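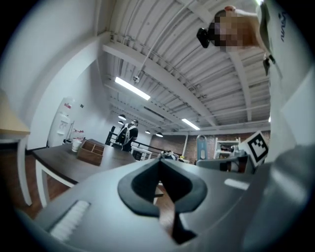
Equipment planning for the second half of the Trarkard project is now far enough along for us to ask for a decision on the next release of funds. This report covers what we have bought, what we have spent, what we got wrong in the original budget and what we would like to buy next. The work is still done with hand-held grippers, grey-bodied with a black V-shaped finger pad and a square black-and-white marker fixed near the top of the housing, and most of the money in this period has gone on keeping them in use. The room at Sturnport has stayed the same: brick at the far end, steel beams under a metal deck ceiling, strip lights, and tables we can move.

Position at 2 September

The original plan had two stages. In the first, people would carry out the handling tasks with hand-held tools and we would record how they did it. In the second, two fixed arms would be bought and would try the same tasks. You agreed to fund the first stage in full and to hold back the arm money until we could show that the tasks were worth automating.

The first stage has used less capital than planned and more consumables. We have all the hand-held tools we asked for and do not need more. The spending on replacement parts was set too low. We had budgeted for 30 replacement finger pads over the whole project and had used every one of them by the end of July. A further 200 were ordered from Mirnent, who gave a better unit price at that quantity. We expect these to last to the end of the second stage, including the pads that will be fitted to the arms, as they share the same mounting.

The cost of the larger order was met from the travel line, which was underspent. Ferhat Çetinkaya approved the transfer on our side. It falls within the limit in the grant letter for movement between headings, so no formal request was made, but it will show in the next financial return and we wanted you to know about it first.

Recording work

By the end of July we had completed 300 sessions of small-parts sorting. Parts go from a mixed tray into a divided box, and the operator works standing at the table. The sorting sessions are now closed. Packing sessions started later than planned and are still running. The delay came from the cartons, which were delivered in the wrong size and had to go back.

We have changed how the day is arranged. Operators were working long stretches and the later recordings were noticeably poorer, with more dropped parts and more restarts. Sessions are now limited to 30 minutes, followed by a change of operator. We get fewer sessions in a day, but more of them are usable, and the cost per usable session has come down. The staffing line is unaffected.

Quotes for the fixed arms

Two suppliers were asked to quote for two arms with stands, controllers, installation and a year's support.

Aydoğan quoted for everything on one order. Their arm has the longer reach and their price includes the safety assessment and two days of training on site. Delivery is longer than we would like. They will hold the price until the end of the year.

Mirnent quoted a lower figure for the arms alone. Stands and the safety assessment are priced separately, and support is charged by the visit. Once these are added the difference between the two quotes is small. Mirnent can deliver sooner, and we already hold an account with them.

We prefer the Aydoğan quote. Reach matters more than we thought when the application was written. The packing task needs the arm to get to the far side of the carton from above, and with the shorter arm the table would have to be moved part way through each run. We measured this with a mock-up and could not find a position that worked for both tasks.

We also looked at leasing. It would lower the cost this year but raise the total over the life of the project, and the lease terms did not allow us to change the gripper mounting. We do not recommend it.

Items missing from the original budget

Three costs were left out of the application or set too low.

Floor fixing. The stands have to be bolted down and the landlord at Sturnport wants a survey before any drilling. The survey fee is ours to pay.

Guarding. We had assumed the arms could run slowly without a fence. Both suppliers advised a light curtain for the packing task, given that people will be walking through the same room. A light curtain is included in the Aydoğan quote and is an extra with Mirnent.

Storage. Recordings take up more disk space than we allowed for. We have bought one additional storage unit and will need another before the second stage ends.

The first two can be met from contingency. We would like the second storage unit to be added to the capital request.

Electrical supply

The present sockets are enough for charging and for the workstations. They are not enough for two arms and their controllers. An electrician has visited and proposed a separate supply run down the wall from the existing trunking, with an isolator by each stand. His written price is awaited. Nothing should be ordered from either arm supplier until we have it, as the stand positions depend on where the isolators go.

Risks

The main risk is delivery time. If the order is placed after the end of the year we lose the held price and the arms would arrive too late for a full set of trials. In that case we would propose running the sorting trials only.

A smaller risk is wear on the hand-held tools. Two have been back for repair, both with a loose trigger. Repairs were done under warranty, which has since run out on the first batch. We have put a small sum aside for repairs and have kept one tool out of daily use as a spare.

There is some risk in relying on one supplier for finger pads. We have asked Mirnent for the drawings so that pads could be made elsewhere if needed. They have agreed in principle but the drawings have not arrived.

What we are asking for

We ask you to release the held capital for two fixed arms on the basis of the Aydoğan quote, subject to the survey and the electrician's price coming in within contingency. We also ask for the second storage unit to be added to the capital heading, and for the travel underspend to remain with the project.

Both quotes, the order for the finger pads and the session log are attached to the financial return. Questions on the figures should go to Ferhat Çetinkaya. The electrician's price will be sent on separately when we receive it.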